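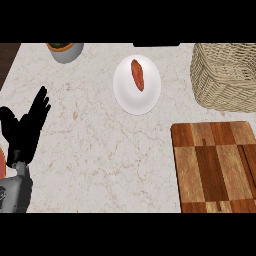

Nota de prensa

Echeverría pide prudencia ante las promesas de robots domésticos: «Recoger una cocina sigue siendo un problema sin resolver»

La consultora publica un informe crítico sobre automatización de tareas en el hogar y en pequeños talleres, y recomienda a sus clientes no firmar compras en firme

Tiempo de lectura: 5 minutos

SKAROVAU, abril – La consultora independiente Echeverría presenta hoy su informe «Quién friega los platos», un repaso a lo que las máquinas de propósito general saben hacer en una cocina, un lavadero o un banco de montaje. La respuesta corta es que saben hacer poco, despacio y en condiciones que casi ninguna casa reúne. La larga ocupa el resto del documento, disponible desde esta mañana para suscriptores y medios.

El equipo dirigido por Graciela Orellana ha revisado 490 ensayos de tareas cotidianas, parte de ellos en simulación y parte con máquinas reales, facilitados por fabricantes, laboratorios y empresas usuarias. Entre las tareas figuran llevar un plato de la encimera al fregadero, vaciar una cesta de ropa, guardar una tabla de cortar, clasificar tornillería y reponer un estante bajo. Son encargos que una persona resuelve sin dejar la conversación.

«Llevamos años oyendo que la cocina está a punto de caer», señala Orellana. «Cuando pedimos los registros completos, y no el vídeo de la feria, lo que encontramos es una mano que se abre encima de la encimera y un ingeniero que decide cuándo repetir. Puede que llegue. Hoy no ha llegado, y quien vende lo contrario debería enseñar los intentos fallidos».

La simulación ayuda, pero no recoge la mesa

Uno de los capítulos más discutidos del informe se ocupa de las cocinas generadas por ordenador, en las que una mano robótica practica con vajilla, alimentos y utensilios virtuales. Echeverría reconoce su utilidad: permiten repetir sin romper nada y cambiar de sitio los objetos en un instante. También advierte de que una encimera de mármol virtual no tiene grasa, ni migas debajo del plato, ni un niño que mueve la cesta a mitad de la maniobra.

El caso que el informe toma como referencia es modesto a propósito. Hay un plato blanco con comida encima, una tabla de madera a un lado, una cesta de mimbre y una maceta. Retirar ese plato exige decidir por dónde cogerlo, mantenerlo horizontal para que lo que lleva no ruede y encontrar un lugar donde dejarlo. El informe dedica 15 páginas a las maneras en que esa secuencia se tuerce.

«Un plato vacío y un plato servido son dos problemas distintos», explica Aniela Jasińska, responsable de ensayos. «El segundo cambia de peso y de equilibrio mientras lo mueves. A mí me han enseñado demostraciones estupendas con platos vacíos. Pregunto por los llenos y se cambia de tema».

Jasińska critica además la costumbre de publicar resultados de simulación junto a resultados físicos, en la misma tabla y con la misma tipografía. Echeverría propone separarlos siempre y que toda cifra de éxito indique cuántas veces intervino una persona, aunque fuera para enderezar un vaso.

En el taller, algo mejor

La segunda parte del estudio se dedica a pequeños talleres y comercios. El panorama es menos desalentador allí donde las piezas son iguales, la luz no cambia y alguien ha ordenado el puesto de antemano. La firma de componentes Lavis, que abrió su planta al equipo de Echeverría, mantiene 2 puestos con brazos robóticos dedicados a alimentar bandejas y no tiene intención de ampliar por ahora.

«Las bandejas van bien», afirma Baltasar Saavedra, jefe de planta de Lavis. «Otra cosa es cuando me proponen que el mismo brazo barra, embale y recoja las herramientas. Hicimos la prueba de recoger herramientas y acabamos pintando siluetas en la mesa para que las encontrara. A esas alturas las había guardado yo».

El informe calcula que preparar uno de esos puestos consumió 2000 horas de trabajo entre ajustes, formación y paradas. La cifra no aparecía en ninguna de las ofertas comerciales que recibió la empresa. Echeverría recomienda exigirla por escrito.

Voces en desacuerdo

No todos los consultados comparten el tono del documento. Sointu Rantala, directora de producto de Gimlow, empresa que desarrolla manos robóticas para el hogar, leyó el borrador y pidió incluir su respuesta, que se publica íntegra en el anexo. Rantala sostiene que medir las máquinas contra una persona adulta con prisa es injusto y que el avance en el agarre de objetos blandos ha sido notable.

«Hay hogares en los que una máquina lenta es mejor que ninguna», escribe Rantala. «Una persona que no puede levantar una olla no necesita velocidad».

Echeverría da por bueno el argumento y responde con una objeción: son precisamente esos hogares los que menos pueden permitirse que la olla se caiga. El informe no ha encontrado ensayos prolongados con usuarios de movilidad reducida sin un técnico en la habitación, y pide a Gimlow y a sus competidores que los hagan antes de anunciar fechas de venta.

Recomendaciones a compradores

El documento se cierra con una guía breve para hoteles, residencias, comedores y particulares que estén valorando una compra:

– Pedir una demostración en la cocina o el taller propios, sin recoger antes.
– Ver la tarea entera, desde que se da la orden hasta que el plato está guardado, en una sola toma y a velocidad real.
– Preguntar quién maneja la máquina durante la prueba y desde dónde.
– Exigir por contrato el coste de puesta en marcha y el de cada visita técnica.
– Aplazar los pagos vinculados a «funciones próximas».

«No estamos en contra de los robots, yo querría uno», concluye Renata Rivadeneira, coautora del estudio. «Pero quiero el que quite la mesa un domingo después de comer, con las fuentes a medias y el mantel manchado. Ese no me lo ha podido enseñar ningún fabricante».

Las autoras comentarán los resultados en una sesión abierta a la prensa, a las diez de la mañana, en la sede de Echeverría en Skarovau. El acceso requiere acreditación previa. Los registros de los ensayos cedidos sin cláusula de confidencialidad podrán consultarse en sala.

Sobre Echeverría

Echeverría es una consultora independiente especializada en evaluar tecnología para el hogar y la pequeña industria. No acepta encargos de los fabricantes cuyos productos analiza. Lavis no ha recibido compensación por participar en el estudio.

Compartido 15 veces · 2 comentarios

Contacto de prensa: Renata Rivadeneira, Echeverría, Skarovau | © Echeverría. Se permite la reproducción citando la fuente | Volver arriba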